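Bench Rules for Small Two-Arm Cells: Bags, Timers and Other Soft or Breakable Items
Workshop Tips, sheet 10
Maintained by Magdalini Kouris. Last revised Friday, October 13, 2023.

These tips cover tabletop cells at the Hunham shop where one or two light arms handle household goods. They add to the arm maker's manual and the site risk assessment. Where this sheet and the manual disagree, follow the manual and tell Magdalini.

Before power-up

Clear the cell of anything that is not on the task card. Items that stay in the cell as fixtures, such as pen holders, go on the card too, with their position.

Wipe the floor panel with a damp cloth and dry it. Grit under a glass item changes how it stands and will scratch the surface when the item is dragged.

Check that the emergency stop is within reach of the person running the cell. Press it, confirm that both arms drop out, then reset. Log the test. A stop that was tested on the last shift counts as untested.

Look over the cables by hand with the power off. Clips should hold the cable close to each arm segment with enough slack at the joints for full travel. Replace a cracked clip the same day. Tape is not a repair.

Fabric and woven goods

Grip a bag at the hem wherever the task allows. The doubled edge spreads the load, and a single layer of coarse weave pulls out of shape under the same force. Approach with the fingers open, one on each side of the hem, and close slowly. Stop closing when the cloth stops moving between the fingers.
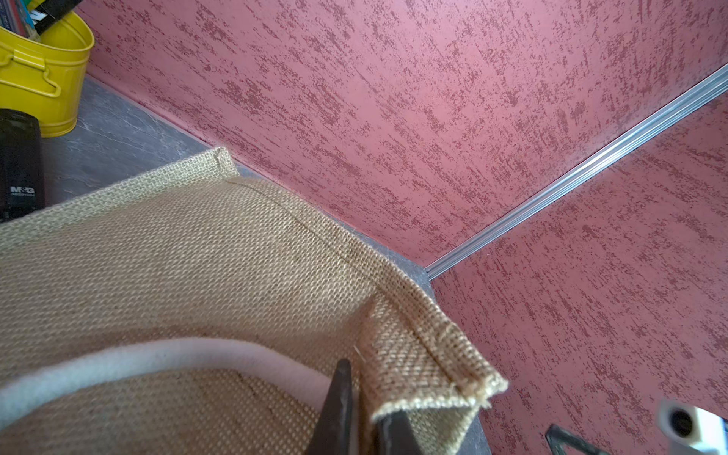 Is it all right to trim loose threads before a run?
Trim them if they are longer than a fingertip, using scissors and with the cell powered off. Shorter ones can stay. Never pull a thread, which opens the weave and weakens the hem.

Lint collects on finger pads and in the finger joints. Brush the pads after every 30 cycles with burlap or similar cloth, and after every 73 with smooth cotton. Use a dry nylon brush. Compressed air pushes fiber into the joints and is not allowed inside the cell.

If a bag has a lining or a padded part, write on the card whether the fingers may touch it. Iraklis Moschos has added a box for this on the Kustden card. Older cards without the box should be used up for rigid items only.

Glass and thin plastic

Set the grip force on a scrap item first. Start at the lowest setting that holds the item for 10 seconds with the arm still, then repeat with the arm moving at the task speed. Record the second value. The first one is only a starting point.

Hold small glass items by their caps or end pieces if they have them. If the fingers must close on glass, use soft pads and inspect them for embedded grit.

Line up spare items before the run, clear of the path of both arms. Leave enough space between them for an open gripper to come down over one without touching its neighbor. Benedito Portela marks the row with a strip of removable tape at the Estutden cell and takes the strip up before the arms are powered.

Handing over between two arms

Treat a handover as its own task with its own line on the card. The receiving arm closes fully before the giving arm starts to open. Build in a pause of at least half a second between the two, longer for anything slippery.

Do the handover low and over something that will take a fall. A bag or folded cloth is enough for light items.

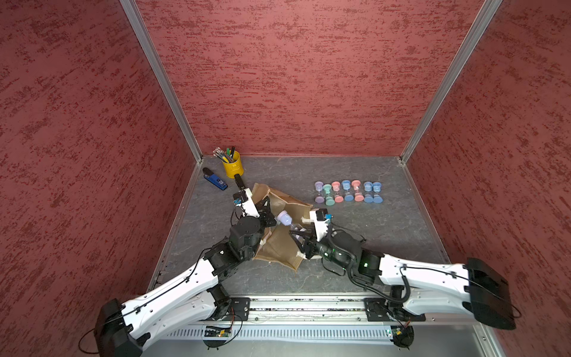
Keep the speed of both arms at or below 23 percent of maximum while they share a load. Small errors in position add up when two grippers hold one part, and the part takes the strain. If either arm reports a force spike, stop both. Open one gripper by hand control, then the other. Do not jog an arm while both are still closed.

Arms that share a rail can meet at the base before they meet at the grippers. Set software limits for base travel as well as for reach, and check them after any change to the mounting plates.

Breakage

Stop the cell and lock it off. Pick up large pieces with pliers or a thick glove. Use a damp paper towel for slivers, and bag everything before it goes in the bin. Sand or powder from a broken item must be vacuumed off the rail before the next run. Wiping drives it into the bearings.

Inspect finger pads under a bench lamp. Discard any pad with a cut in it. Spare pads are in the Kalogeropoulos drawer unit, second from the top, sorted by width.

End of shift

Park both arms with the grippers empty and open. Power down, then lock off. Return the items to their tray and note any damage on the card. Cards go to Evanthia Alexiou.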